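Kordelzughosen falten, Wäschekorb leeren, Boden sauber halten: meine Tipps für die kleine Wäscheecke

Ich bin vor vielen Jahren nach Deutschland gekommen und habe Wäsche zuerst so gemacht, wie ich es von zu Hause kannte: alles auf das Bett werfen, dann sortieren, dann bügeln. In einer kleinen Wohnung geht das nicht gut. Seitdem habe ich mir eine Ordnung angewöhnt, die ich hier aufschreibe. Mein Nachbar Bheki Mokoena hat den Text durchgelesen und einige Artikel korrigiert. Die Fehler, die geblieben sind, gehören mir.

Zuerst der Boden

Viele Leute falten auf dem Tisch, und wenn der Tisch groß genug ist, ist das auch die beste Lösung. Für lange Hosen und Bettlaken nehme ich eine größere glatte Fläche. Diese muss man vorher abwischen. Auf einem dunklen Muster sieht man Krümel schlecht, besonders wenn das Muster selbst viele weiße Linien hat. Ein graues Marmormuster ist dafür ein gutes Beispiel: die Adern und die kleinen hellen Stückchen haben fast die gleiche Farbe. Man findet sie am leichtesten, wenn das Licht flach von der Seite kommt.

Ich mache es in dieser Reihenfolge:

Den Teppich ausschütteln, aber draußen oder am Fenster.
Trocken fegen, mit einem weichen Besen. Ein harter Besen schiebt die kleinen Stücke nur weiter.
Mit einem feuchten, gut ausgedrückten Tuch nachwischen.
Warten, bis die Fläche ganz trocken ist. Erst dann kommt die saubere Wäsche darauf.

Wer wenig Zeit hat, kann die Hand leicht anfeuchten und über die Fläche streichen. Die Krümel bleiben an der Hand hängen. Bei einem gemusterten Teppich neben der glatten Fläche prüfe ich auch die Kante, denn dort sammelt sich alles. 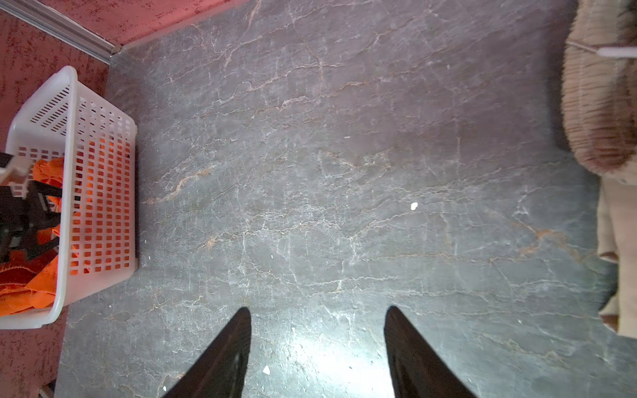

Der Korb

Ein Korb mit Löchern in den Seiten ist für mich besser als ein geschlossener. Die Luft kommt hinein, und die Wäsche riecht nicht so schnell. Kunststoff kann man in der Dusche abspülen, bei geflochtenen Körben bleibt der Staub in den Ritzen, und manche haben kleine Spitzen, an denen feine Stoffe hängen bleiben.

Ein paar Regeln, die bei mir funktionieren:

Der Korb steht immer in derselben Ecke. Wenn er wandert, wandert auch die Wäsche.
Kräftige Farben wie Orange oder Rot wasche ich beim ersten Mal allein. Ein neues orangefarbenes Teil hat mir einmal im Februar eine ganze Maschine mit hellen Sachen verdorben.
Beige und andere helle Hosen lege ich nicht auf feuchte bunte Sachen, auch nicht für kurze Zeit.
Aus dem Korb nehme ich immer nur ein Stück heraus, lege es flach hin und falte es fertig. Dann kommt das nächste.

Der letzte Punkt klingt langsam. Ich habe lange anders gearbeitet, alles auf einmal ausgeleert, und am Ende hatte ich einen Haufen mit neuen Falten.

Die Hose mit Kordelzug hinlegen

Hosen mit Gummibund und Kordel sind bequem, aber sie lassen sich nicht so ordentlich falten wie eine Jeans. Der Bund ist gerafft und zieht den Stoff zusammen, und deshalb wird die Hose oben schmal und unten breit. Man muss sie zuerst gut ausbreiten.

Schritt 1. Die Hose mit der Vorderseite nach oben legen, den Bund zu sich, die Beine von sich weg. Die Kordel soll vorne in der Mitte liegen und frei sein. Wenn sie unter dem Stoff liegt, gibt es später einen Abdruck.
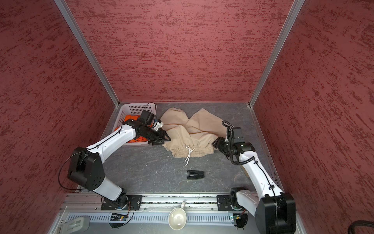

Schritt 2. Mit beiden Händen vom Schritt zu den Beinenden streichen. Nicht ziehen, nur streichen. Leinen und dünne Baumwolle merken sich jede Falte, die man jetzt übersieht.

Schritt 3. Die Taschen kontrollieren. Papiertaschentücher in der Tasche sind der häufigste Grund für weiße Flusen in der ganzen Maschine. Auch nach dem Waschen noch einmal hineinfassen und das Futter glatt drücken.

Schritt 4. Ein Bein auf das andere klappen, so dass die Seitennähte übereinander liegen. Der Schritt steht dann als kleine Spitze heraus. Diese Spitze nach innen legen, damit eine gerade Kante entsteht.

Schritt 5. Von den Beinenden zum Bund falten, einmal zur Hälfte und dann noch einmal. Bei einer Schranktiefe von 34 cm, wie ich sie habe, passt das Paket gerade hinein. Wer Schubladen benutzt, kann die Hose auch rollen. Dann beginnt man ebenfalls bei den Beinenden, und der Bund kommt außen.

Schritt 6. Die Enden der Kordel in den Bund stecken. Sie hängen dann nicht aus dem Fach, und man zieht nicht die falsche Hose heraus.

Die Kordel

Über die Kordel ärgern sich die meisten Leute, und Eustaquio Tlapale, der bei mir um die Ecke eine Änderungsschneiderei hat, bekommt fast jede Woche so eine Hose auf den Tisch. Von ihm habe ich die meisten der folgenden Ratschläge.

Vor dem Waschen eine lockere Schleife machen, oder die zwei Enden miteinander verknoten. Dann kann keines im Bund verschwinden. Ein kleiner Knoten an jedem Ende hilft auch, aber er muss dicker sein als die Öse.

Nach dem Waschen den Bund einmal ganz auseinanderziehen, bis die Raffung gleichmäßig verteilt ist. Wenn man die Hose mit fest gezogenem Bund trocknet, bleiben die kleinen Fältchen hart und im Inneren bleibt der Stoff lange feucht. Das gibt manchmal einen schlechten Geruch, auch wenn die Beine schon trocken sind.

Eine ausgefranste Kordel aus Baumwolle mit Faden umwickeln und festnähen. Bei Kunstfaser kann man die Enden kurz erwärmen, aber bitte vorsichtig und nicht, solange die Kordel noch in der Hose ist.

Zum Bügeln die Kordel zur Seite legen. Den gerafften Bund bügle ich gar nicht. Nur mit Dampf von oben, ohne Druck, und dann mit der Hand auseinanderziehen.
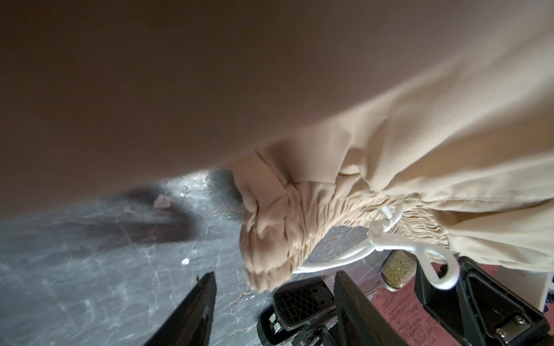
Was mache ich, wenn die Kordel trotzdem ganz herausgerutscht ist?

Eine Sicherheitsnadel an ein Ende stecken und sie durch den Tunnel schieben, immer ein kleines Stück, und den Stoff dahinter glatt ziehen. Das andere Ende vorher mit einer zweiten Nadel außen am Bund befestigen, sonst läuft es mit hinein. Bei einem engen Tunnel nehme ich einen Trinkhalm: Kordel hineinlegen, das Ende des Halms mit einer Heftklammer schließen und durchschieben. Die Klammer danach wieder entfernen und nicht in der Hose vergessen.

Aufbewahren

Ich lege höchstens sechs Hosen aufeinander. Bei mehr fällt der Stapel um, weil der Bund dicker ist als die Beine. Es hilft, wenn man sie abwechselnd legt, einmal mit dem Bund nach links und einmal nach rechts.

Sommerhosen kommen bei mir im Herbst in eine Stofftasche und nach oben in den Schrank. Vorher müssen sie sauber sein – auch die, die man nur einen Tag getragen hat. Schweiß sieht man auf hellem Stoff zuerst nicht, aber nach einigen Monaten werden die Stellen gelb.

Für bunte Oberteile habe ich ein eigenes Fach. Ich falte sie auf dieselbe Breite wie die Hosen, dann kann ich die Fächer tauschen, wenn die Jahreszeit wechselt.

Den leeren Korb wische ich am Ende aus und stelle ihn in seine Ecke zurück.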